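The Toy Vegetables and the Clear Bin: A Small Gallery

Page updated 10 Nov 2025

Welcome to my gallery page. I collect toy food, the kind that children use for a play kitchen or a play market. I started with a few pieces for my daughter, and now she is too old for them and I am not. On this page I show the vegetables out on the wooden table and also in the clear bin, and I write a little about how I sort them, how I clean them and what I look for when I buy more.

I am not an expert and I do not sell anything. English is my third language, so please forgive me if some sentence is strange. If you have a question you can write it in the guest book, and I will try to answer in the evenings.

How the collection is divided

I keep two families. The first family is the hard one, of plastic. These toys are good for the play market, they stand well and you can wipe them with a cloth. The second family is the soft one, of plush. These are better for very small children and for throwing, which happens in every house I know.

In the beginning I kept both families in one big bag. This was a mistake. The plastic stems pulled on the fabric, and the soft toys took all the dust from the bottom of the bag. Since April I use clear containers with no lid, and a child can look through the side and find what she wants without turning everything over.

My inventory is a simple notebook. Every piece has a line: what it is, where I bought it, how much I paid, and whether it has a fault. The last number I wrote in it was 1,365, but I must say that this number also includes the small things, like the play eggs and the paper labels for the market stand.

The plastic toys are on the table, with the clear container standing on a black cloth. The red tomato and the green pepper are two shapes that I like very much, because even a child who does not read yet can tell them apart at once. The orange one with the leafy top is cheerful too.

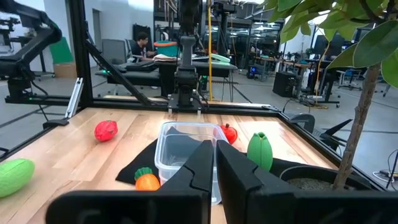

Cleaning the soft ones

With plastic the cleaning is quick. I use warm water, a little dish soap and an old toothbrush for the places between the leaves. I do not leave the toys lying in the water, because some of them have a small hole and the water goes in and stays there for weeks. If you shake a toy and you hear water, put it on a towel with the hole down and wait for some days.

With plush I am more patient. My method is this one:

Check the seams first. If a seam is open, close it with a needle before washing, or the filling will come out in the machine.

Put the toys in a washing bag with a zipper, not more than four in one bag.

Wash cold, with little detergent and no softener. The softener makes the green toys look gray after some time, this is my experience.

Dry them in the air, and turn them every few hours. A round toy dries slowly in the middle. I count roughly 3 days for a thick one in winter.

I tried once a cleaning foam with the name Flullotex. It smelled pleasant, but it left a white border on the dark fabric and I had to wash everything again. Maybe it is better for carpets. For a small stain I now use only soap and a damp cloth.

What I look for when I buy

I like toys that are simple and a little too round. A very realistic vegetable is nice on a shelf, but children do not seem to love it more. The best soft ones I own are from the Morin series, which I found in a closed shop when they were selling the last boxes. They have no hard parts, and the leaves are sewn on all the way. My Grekix set is older and the stitching is not so good, but the colors stayed strong.

I am careful with the leaves. On cheap toys the green top is only glued, and it comes off on the first day. Pull it softly in the shop before you pay. Also squeeze the toy and listen. If it makes a noise like paper, the filling is poor and will become flat.

For sorting I put together things that have different colors. Two green toys side by side are hard to find for a small child, unless one is dark and the other is light. The clear bin has an example of this: the dark green plush ball, with a texture like a cabbage or a head of lettuce, and the smooth lime-green one. The orange carrot lies at the bottom in front, and the pink toy has its place at the back.

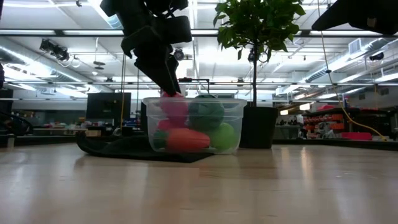

Rochelle Strickland wrote in the guest book that she keeps her soft vegetables in a clear bin as well, but she puts a folded cotton towel under them, and she changes the towel when she changes the bed sheets. She also asked if plush toys can go in the freezer against dust mites. I have done it for one night in a closed bag and the toys were fine, but they still need washing afterward, because the freezer does not take away the dust.

She asked too about the Tredatia play market with the striped roof. I had it for a short time and gave it to my neighbor. The roof is pretty, but the shelves are very narrow and the bigger vegetables roll down. If you have one, glue a thin strip of felt along the front of each shelf. I will add the play eggs and the bread to this page when I have finished cleaning them.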